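Robots and Everyday Work, evening section
Notes for week 8: Can a machine tidy up yet?
Jaanus Vītola

Okay, so last week we left off on the vacuum question (is a robot vacuum a robot?) and I promised we'd get to the stuff people really ask me at parties. Can it pick up after my kids? Can it load the dishwasher? Can it do the boring part of my job at the Ralteck warehouse? I'm going to spend the whole session on the first one, putting toys away, and we'll borrow from it when we get to the shop floor in the second half.

I like toys as a test! They're soft, they roll, they end up in heaps, and they all look alike. A factory arm is wonderful at picking up a part that arrives in the same spot, turned the same way, 200 times an hour. Dump the same parts in a pile and it has a much harder day. So before you read the Mirora chapter, have a look at a pile and ask yourself where you'd put your fingers.
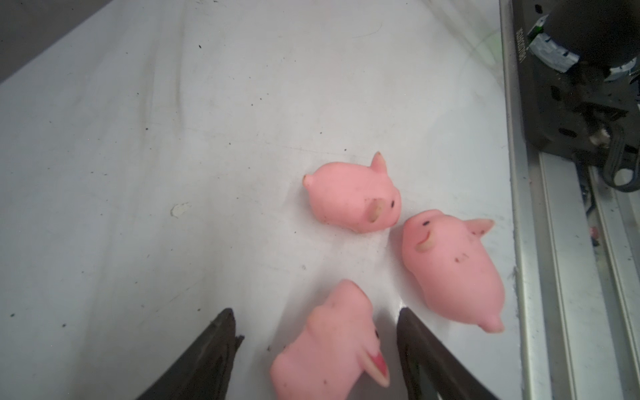 Fig. 1. Three rubber pigs, close together, with the gripper open around one of them.

You'd do it without thinking, right? Now try it with two stiff fingers and no feeling in them. Close too wide and you bump the neighbor. Squeeze off center and a round, soft thing can pop out sideways. And the three pigs are pink on pink, so the software has to work out where one stops and the next one starts, with one snout practically up against another. Write down what you think the hardest bit is and keep the paper, we'll come back to it.

Picking up is half the chore, though. The other half is putting down, and I think we talk about it far too little. "Put it on the shelf" sounds like one instruction, but think about how much is packed in there. Which shelf? Which way should it face? How much room do you leave for the next one? When my mother says the shelf is tidy she means something pretty exact, and she has never once said it out loud.

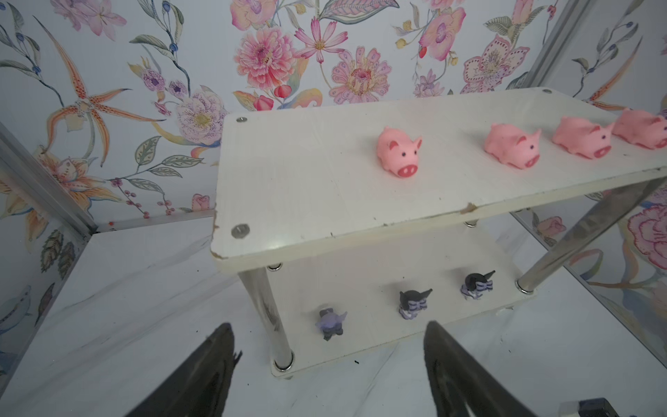
Fig. 2. Two levels to think about: pigs along the back of the top board, dark figurines with striped bows below.

Think about reach here. The top board is open from above, so an arm can come straight down. The lower one has a board over it and legs in the way, so you have to come in from the side, and your wrist takes up room too. Anybody who has stocked the bottom rack at Vanags on a Saturday knows the feeling.

My own answer to the big question, for what it's worth: on a good day, with known objects and a known shelf, yes, kind of. In a strange living room in Nenville with a dog in it, I wouldn't bet my lunch.

For next time: pick one chore at home and write it out as steps, 2 pages at most. Mark every place where you had to guess what "done" means. Bring a pencil, we're swapping papers.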